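Cidico Home Composting Scheme — Frequently Asked Questions

Last tidied up in June. If your question isn't on the list, try the contact page. Replies are slow in growing season.

What is the scheme?

A shared food waste and compost program covering the Skenovier and Bededari neighborhoods. You keep scraps, we collect or you drop off, finished compost goes back into local gardens. Less going to landfill, better soil. That's the bulk of it.

Who can join?

Any household in either neighborhood. Renters too. No yard needed. If you live just over the line in Mishra, put your name on the waiting list — we hope to open there once the second set of bays is built.

What does it cost?

Nothing to join. There's a 19 dollar deposit on the kitchen caddy and you get it back when you return the caddy clean. Clean means rinsed, not sterilized.

How many households are in it now?

900 signed up at last count. Not all of them active every month, people travel, people forget.

What can go in the caddy?

Fruit and vegetable scraps, coffee grounds, paper filters, tea leaves, crushed eggshells, stale bread in small amounts, dead houseplants, plain cardboard torn up. Cut flowers are fine, take the wire and ribbon off first.

What can't?

Meat, fish, dairy, cooking oil, pet waste, glossy paper, diapers, anything with a plastic lining. Most tea bags have plastic in them so open them up and tip out the leaves.

What about "compostable" cups and bags?

No, sorry. They need a hot industrial plant and our bays don't stay hot enough for long enough. We pull out bits of them a year later still in one piece.

Can I compost old clothes and towels?

Only pure cotton, linen or wool, cut into strips, and only if it's too worn out for anybody to use. Blends go to the textile bank. Check the label, and if there isn't a label treat it as a blend. Take off buttons, zippers, elastic and any plastic bits before it goes in. Same for sewing thread if you can be bothered, most of it is polyester. 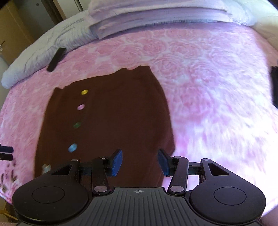

Brown cloth and four small colored pieces on a pink bedspread.

Do you take textiles at the drop-off?

Small amounts, in the gray bin by the gate. One bag per houshold per visit. Keep it dry, wet fabric goes moldy and ruins the rest of the bin.

When is the drop-off open?

8 am to noon in summer, 9 am to noon the rest of the year. Days are on the noticeboard and they do change. Please don't leave bags outside the gate. Raccoons.

My caddy smells. What am I doing wrong?

Probably too wet. Line it with newspaper, empty it more often, throw in torn egg carton. Keeping it in the freezer works too if you have room.

Fruit flies?

Lid shut. Rinse the caddy after each emptying. Bury fruit peel under coffee grounds or paper.

How long does the compost take?

Our bays run 40 weeks from first load to screening. Longer after a cold winter. A backyard heap you never turn might want a year or more.

When do I get compost back?

Spring and fall. One bucket per household, bring your own bucket. Leftover goes to the school beds and the street tree pits in Bededari.

Is it safe for vegetables?

Yes for general growing. We'd mix it with soil and not plant straight into it, it's rich. Seedlings hate it neat.

I have buttons and offcuts left over, can you use them?

Not in the bays. The repair table at Skenovier takes buttons, zippers and usable fabric any time the drop-off is open. Sort them a bit first please — a mixed bag of everything takes ages to go thruogh.
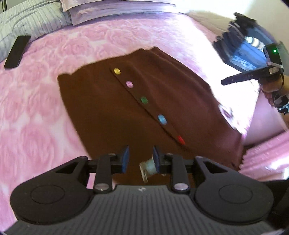

How do I leave the scheme?

Email us, bring the caddy back, get your deposit. If the caddy is cracked from normal use we still refund it.

Can I help out?

Yes please. Turning the bays is the big one. There are 46 of them and they all need doing. Gloves and forks provided, bring boots and water.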